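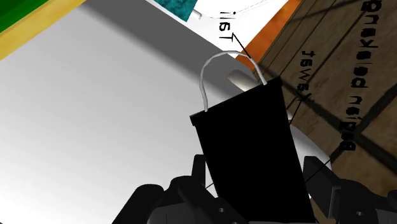 3.2 A tarefa da sacola no simulador

Confesso que a sacola entrou no projeto quase por teimosia minha. A turma da disciplina de manipulação robótica já tinha caixas e copos funcionando no Kiteo, o simulador que usamos desde janeiro, e eu queria um objeto que obrigasse todo mundo a pensar antes de fechar a garra. Uma sacola tem alça, tem borda, tem corpo, e cada parte pede uma pegada diferente! O Florian Leclerc, que dividia a monitoria comigo, achava que os alunos iam direto para a alça. Eu apostava no corpo. Erramos os dois, como mostro na seção 4.

O modelo que montamos é bem simples (Figura 1): um corpo preto de faces planas, uma borda estreita um pouco mais larga que o corpo e uma alça branca fina, em arco. Não tentamos simular tecido. A Ilham Wibisono chegou a testar uma versão deformável, mas o tempo de cálculo nos computadores do laboratório ficou impraticável para uma aula de duas horas, e acabamos voltando ao corpo rígido. Perde-se realismo, claro, só que os alunos conseguem repetir a tentativa quantas vezes quiserem - e repetir era o que mais nos interessava.

Figura 1. Sacola entre os dois dedos da garra, no ambiente simulado, com rótulos e linhas de chamada sobrepostos.

Cada grupo escrevia a sua própria rotina de aproximação e escolhia onde posicionar os dedos. A pegada pelas laterais, com um dedo de cada lado do corpo, foi a primeira que pedimos, por ser a mais fácil de programar com uma garra de dois dedos. Depois liberamos a alça. Ao todo registramos 1.273 tentativas, das quais 936 pelas laterais; as demais foram pela alça ou pela borda. Descartamos da análise apenas as sessões em que o simulador travou antes do fechamento da garra, e essas já estão fora da conta.

Uma palavra sobre os rótulos, que deram mais trabalho do que eu imaginava. Eles ficam presos ao sistema de coordenadas da cena, então giram junto com o ponto de vista e, em certos ângulos, parecem espelhados e quase não dá para ler. Dois grupos reclamaram (com razão) e um deles escreveu um pequeno script para mantê-los voltados para a câmera. Adotamos o script na segunda metade do curso, mas não refizemos as figuras anteriores.

Para o registro das tentativas usamos uma planilha comum, preenchida pelos próprios alunos ao fim de cada execução, com o ponto de contato escolhido, a abertura inicial da garra e um comentário livre. Os comentários são a parte de que mais gosto, e volto a eles na seção 5.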